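Lorari Family History Forum
Board: Parish Registers and Civil Records
Thread: Two baptisms, same name, same parents: Holleleck register

ledgerline
Posted 2021-05-12

I am working through the Holleleck baptism register on Trellik and have a problem with one couple. The register gives them a son baptised in March, and two years later another son with the identical forename. Same father, same mother, same abode (a farm given only as "Upper End"), same occupation for the father. No burial entry for the first child in Holleleck.

A man of that forename and surname later turns up in Tangen, marries there and has children. His age at marriage fits either baptism, depending on which side of his birthday the wedding fell. I need to decide which entry to attach to him.

The usual reading is that the first child died and the name was used again. I would like to see a burial before I write that down. What have others done in this position?

saltmarsh_k
Re-use of a name after an infant death was so common that I would take it as the default. Attach the second baptism, add a note that the burial has not been found, and carry on. You can revise it later if something surfaces.

ledgerline
That is what several public trees on Trellik have done. None of them has the note. They give the first child a death date of "before" the second baptism, with no source, and it has been copied from one tree to the next.

quartobound
I disagree with saltmarsh_k on the default. It is a reasonable hypothesis, but a missing burial should be explained before it is ignored. Things I would check, in this order:

The burial register itself, page by page, and not through the index. The Trellik index for Holleleck was made from a filmed copy and infant burials are often entered as "a child of" with the father's name only. A search on the forename will not return those.

The neighbouring chapelry. Upper End may have been nearer to another burial ground than to the parish church.

The bishop's transcripts. They sometimes carry entries missing from the register, and the reverse.

saltmarsh_k
I did not say ignore it. I said note it and carry on. If everybody waited for a burial there would be very few finished lines before civil registration.

quartobound
A finished line with the wrong man in it is not much use to the next researcher.

hearthandhide
Has the possibility of two couples been ruled out? In my own Tangen work I had two cousins of the same name, both married to women called Anne, both labourers. The clerk did not distinguish them for seven years. Once I had the marriages side by side it was obvious, but the baptisms alone looked like one large family with some implausibly close births.

ledgerline
Only one marriage in Holleleck fits. I have not looked at marriages in adjoining parishes. The births in the family as I have it are well spaced, so nothing there suggests two couples, but I accept it does not exclude them.

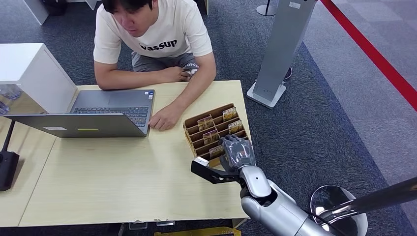

Is a second baptism entry ever the same child baptised twice?
It can be. Where a baby was thought unlikely to live it might be baptised privately at home, then received into the church later, and some clerks entered both ceremonies. The second entry usually says "received" or "publicly baptised", but a careless clerk could leave that out. A gap of two years is long for a reception, though I have seen longer.

ledgerline
Thank you, I had not considered that. The second entry has no such wording. The first has a small mark in the margin which I took for a stain on the film. I will look at it again at a higher magnification.

inkwell_north
Marginal marks in that register deserve attention. The incumbent in that period used a "P" for private baptism and a cross for a fee not taken. On the filmed copy the P can lose its loop and look like a short vertical stroke. Compare it with other entries on the same opening. If the mark is in the same position against other names it is his and not a stain.

quartobound
Agreed, and record what the mark looks like whatever you decide it means. A plain transcription of the entry should be kept separate from the interpretation.

saltmarsh_k
The census may settle part of this. If the Tangen man lived long enough to be listed with a birthplace and age, the stated age across several returns will lean one way or the other. Not proof, but it is quicker than reading bishop's transcripts.

quartobound
Ages in the census lean whichever way the householder felt like on the night. A two-year difference is inside the normal error. I would not use it to separate these entries.

saltmarsh_k
One return, no. If five returns all agree on the later year I would give that some weight, and so would most people.

hearthandhide
Five consistent returns show that he believed he was born in that year. Someone named after a dead brother would know his own age about as well as anyone else did. I am with saltmarsh_k to that extent.

ledgerline
I have two returns so far. One supports the earlier baptism and the other the later one, so they cancel out. He was dead before the next.

Update on the register. The mark against the first entry is a vertical stroke with a faint curve at the top. The same mark appears against another baptism on the facing page, level with the surname, and that entry does have "priv." written in full at the end of the line. I am fairly satisfied it is a P.

inkwell_north
Then the first baptism was private. That raises the likelihood that the child was sick, which fits saltmarsh_k's reading, but it also leaves room for a reception. You are back to needing the burial.

ledgerline
Yes. I have ordered the transcripts for the two years between the entries. For now the Tangen man is linked to the parents and to neither baptism. His birth is entered as a range covering both dates, with the two entries cited in full.

saltmarsh_k
That is a fair way to hold it. I would still have linked the second one.

quartobound
If you have the time, write to the owners of the public trees as well. A message seldom gets a reply on Trellik, but a comment on the profile stays visible and might stop the unsourced death date going any further.

ledgerline
Comment left on the oldest of them. I will post the transcript entries here when they arrive.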